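Planning the second arm cell: bench, fixtures and spend

Gallery and notes, Likley test room
2018-07-10

We are due to put in a request for a second tabletop arm cell in August. The bench we already run is the pattern for it, so the parts list follows what is on that table: the arm, its support hardware, a marked cabinet fixture, a printed marker sheet and the white border. Prices are from the latest quotes and exclude VAT.

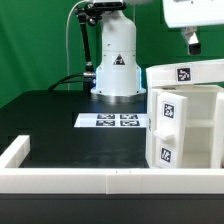 White arm column against the green backdrop, with the marker sheet on the black tabletop and the cabinet fixture to the right.

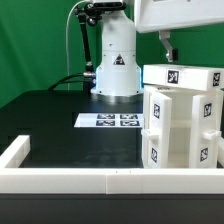
The arm itself is the largest line and the one with the least room to move. Zimport and Stestell have both quoted for the same reach and payload class. Stestell is cheaper on the unit but charges separately for the controller licence, and after the first year the two come out close together. Zimport's lead time is 6 weeks from order, Stestell's is 10. If the order goes in during August, only the shorter of those leaves time for commissioning before the autumn test block, and that should be weighed as a cost in its own right.

Everything other than the arm comes to 2558 pounds. This covers the bench, backdrop, fixture parts, border sections, clamps, cable and a spare set of gripper fingers. The bench is the biggest item within that figure. We looked at a lighter one from the general catalogue and dropped it – the maker gives no deflection figure with a load at the centre of the top, and a base that moves under acceleration will spoil any calibration done on it.

Georgiou can supply the fixture parts as a batch. Their price assumes that we send final drawings and accept white only. A change to a drawing after release counts as a new batch, with a new set-up charge. Please check hinge clearances and handle dimensions before sign-off. Two complete fixtures should be ordered at the same time, one for use and one held as stock.

Marker sheets cost next to nothing but need to be budgeted as a consumable. Matt stock only. Printed size must be checked with a steel rule before a sheet is issued, as office printers often scale to fit unless told otherwise. Allow for a fresh sheet at each recalibration.

Items that were missed in the first budget and should not be missed again:

Delivery to the room and removal of packaging
Electrical inspection before first power-up
A second emergency stop, mounted within reach of the operator's chair
Cable of the correct length, plus one spare of each type
Staff time for risk assessment and acceptance tests

Running costs are modest. The service contract is optional in the first year with either supplier – we suggest declining it and holding the same sum as contingency. From the second year it should be taken up, as call-out charges without a contract are high and the response time is not guaranteed.

Floor space has been agreed in principle. The power supply on the far wall has a free circuit, and the network point next to it needs to be made live before delivery.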